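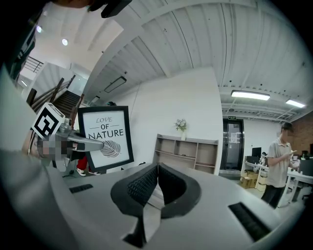

3.2 Wording of the questionnaire

The survey was sent to 2000 households on the Flarell and Irkier estates in May, with a reply-paid envelope and a covering letter of one page. Two versions of the form were printed. Version A asked how often the respondent had cooked a hot meal at home "in a usual week"; version B asked for the same figure for "the last seven days". All other items were identical in wording and order. Households were allotted to a version by street, so that neighbours would not compare different forms.

Recall over an unspecified period tends to push answers towards a habit the respondent holds in mind, and we expected version A to give higher figures for that reason (Naqvi and Ritchie, in preparation). The effect should be larger among people who live alone, whose routine is less fixed by others. We did not ask for diaries. A diary was tried at the pilot stage with 31 households in Costache, and 5 of these returned it complete.

3.3 Coding of open answers

Item 14 left three lines for comments. Rutherford and Moffat coded these separately, using a list of headings drawn up from the pilot forms, and then met to settle the cases on which they differed. Most of the differences concerned the heading "lack of time", which one coder had applied to shift work and the other had not. The heading was split - "hours of work" and "other calls on time" - and every form already coded under it was read again.

Answers that named a shop or a takeaway were kept in full in the working file but replaced by a general term before analysis. Blank lines were coded as missing. A stroke or the word "none" was coded as a reply with no content, and is reported separately in Section 4.

3.4 Late returns

Forms received after 24th December were logged but left out of the main tables. Their inclusion does not alter the direction of any result given below, although the gap between the two versions narrows slightly for Irkier.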